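3. Building the Arm and Its Hand Tracker

3.1 Setting

The arm was built between two places: the first author's apartment in Isodthorpe and the shared workshop at Lykkegaard, where members pay a monthly fee for bench space and the use of a drill press, a laser cutter and two printers. Neither place is a robotics lab. The build had to fit on furniture that was already there, run from ordinary wall power, and come apart into pieces small enough to carry on a bus. These limits shaped most of the choices in this section, and we list them first for readers who want to repeat the work under similar conditions.

We call the arm Hulidis. It has five joints and a two-finger gripper, and it is meant for light tasks at table height, such as moving small parts from a tray to a fixture. The reach from the base to the fingertips is enough to cover a tray and a fixture placed side by side. We did not try to make it fast.

3.2 Mechanical parts

The base is a square of birch plywood with a turntable bearing screwed to the top. Two clamps hold it to the table. An earlier base was printed in one piece, and it flexed enough that the gripper kept moving after the motors had stopped. Plywood was heavier and cheaper, and the flex was gone. The upper arm and forearm are lengths of square aluminum tube. The joints that connect them are printed, with brass inserts melted in wherever a screw has to be taken out more than once.

The shoulder carries most of the load and gave most of the trouble. The first version used one servo on one side of the bracket. Under the weight of the forearm, the bracket twisted and the horn screw worked loose within an evening of use. Snædís Kárason redrew the bracket with a second bearing on the far side, so that the servo turns the joint but no longer holds it up. The redrawn part takes longer to print and cannot be printed without supports. We left a slot in it for the cable to the elbow, which had been rubbing on the edge of the tube.

The gripper fingers are printed in a flexible filament over a stiff core. Different finger shapes can be fitted with a single screw. We used flat fingers for everything reported in Section 4.

3.3 Electronics

All of the servos share one data line. A small controller board sits in a vented box behind the base and talks to a laptop over USB. Power comes from a bench supply through a fused lead, with a push-button stop switch wired into the positive side. The stop switch cuts power to the motors but leaves the controller running, so the joint readings from before the stop are kept in the log.

Two wiring faults are worth recording. The first was a shared ground that ran through the USB cable as well as the power lead, and it caused the laptop to drop the connection whenever the shoulder started under load. Moving the ground to a heavier wire, with a single meeting point at the supply, cured it. The second was a crimp in the elbow cable that passed every test on the bench and failed only when the arm was stretched out. Gunnlaugur Vestergaard found it by bending the cable by hand while watching the bus readings, and we now do this with every new cable before it goes into the arm.

3.4 Software

The control program is written in Python and has three parts: one reads the joint positions, one works out where the gripper is, and one sends new targets. They run as separate processes and pass messages through a small queue. We had first written them as one loop, but any delay in drawing the display on the laptop then held up the motors as well.

Before trying a new motion on the arm, we ran it in Simberg, our own simple viewer, which draws the arm as a set of boxes and turns a box red when two of them overlap. Simberg knows nothing of weight or friction. It was useful mostly for catching angles with the wrong sign, and it caught many of those. The joint limits are stored in a single text file read by both the viewer and the control program, so a change made in one place cannot be missed in the other.

3.5 Teaching by hand motion

The arm can be taught in two ways. In the first, the operator switches off motor torque and moves the arm through the task while the joint positions are recorded. This works well for the base and elbow. It works poorly for the wrist, where the gearing is stiff and the operator tends to push the whole arm off line.

In the second, the operator does the task with a bare or instrumented hand and the motion is mapped to the gripper afterward. For this we need the position of the hand relative to the table, and we need it without a room full of cameras. We settled on printed square markers. A marker of known size seen by one calibrated camera gives both distance and tilt, and the detection code is freely available. The cost is that a marker has to be in view, flat, and sharp enough to read.

Flatness was the main problem with markers on paper. Sheets from a home printer curl, particularly after a night near a radiator, and a curled marker reads as tilted. Gluing the sheet to a rigid backing fixed this. Print scale was the second problem. Several of our early sheets had been printed with the "fit to page" box ticked, so every distance came out wrong by the same factor. We now measure one printed marker with calipers before using any sheet and write the result in pencil on the back.

A single flat marker is also lost as soon as it turns away from the camera. Turning the wrist is a large part of any pick-and-place motion, so this happened often.

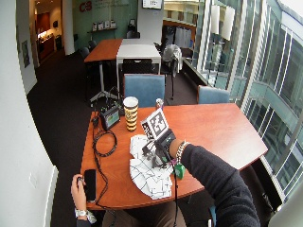 Calibration of the hand tracker begins with relating the marker positions to the position of the palm. The offset between the two must be known before any recorded path can be sent to the arm, and an error here shows up later as a gripper that closes beside the part. Putting patterns on several sides of a solid body lets one face take over from another as the hand turns. The cube in Figure 3 is small enough to hold in the right hand while the strap with its sensor stays on the back of that hand, and when the cube is tilted, as it is there, a patterned face still points up. The cable from the strap crosses the printed sheets and drops off the front edge of the table, and its slack matters more than we had expected. A cable pulled tight drags the strap toward the fingers and changes the offset that the calibration is meant to fix. We therefore leave enough loose cable for the wrist to turn both ways, and repeat the calibration whenever the strap has been taken off.

Figure 3. Marker cube held in the right hand, with the sensor strap worn on the back of the hand and wrist. Printed marker sheets lie on the table.

The calibration itself is a least-squares fit. The operator turns the cube slowly through as many directions as is comfortable, and the program keeps a reading only when at least one marker is seen clearly and the strap sensor reports that the hand is nearly still. In the set used for Section 4, the program kept 173 readings. We then removed 9 of them by hand after finding that the marker corners had been placed on the wrong squares of the pattern. Later versions of the program reject such readings by checking the corner fit, and the manual step is no longer needed.

3.6 Mapping the hand to the gripper

A human wrist can reach positions that a five-joint arm cannot. When a recorded path calls for such a position, the program keeps the fingertip location and lets the tilt of the gripper differ from that of the hand. For flat parts on a tray this makes little difference. For parts that stand upright, it can tip them over, and we excluded those from the first tests.

The recorded path is smoothed before it is sent. Too little smoothing passes the small shake of the hand on to the motors, which buzz and grow warm. Too much rounds off the corners of the path, so the gripper starts to lift before it has closed. We set the amount by trial on one task and kept it fixed for the rest. Speed is capped separately at each joint, and a path that would exceed a cap is slowed down as a whole, so that its shape on the table is unchanged.

3.7 Working conditions and safety

At Lykkegaard the arm shares a room with other people's projects. The stop switch is kept on the operator's side of the table, and power is turned off before anyone reaches past the base. When working in the apartment we added a sheet of clear acrylic between the arm and the keyboard, after a wrong joint limit sent the forearm across the laptop during a first run. The limit had been typed in degrees in a file that expects radians. The program now refuses any value larger than a full turn.

The drawings, the parts list and the control program were frozen on 28 June 2024, and all of the tests in Section 4 use that version. Changes made to the gripper in November, including the wider finger mount, are described in Section 5 and were not part of the tests.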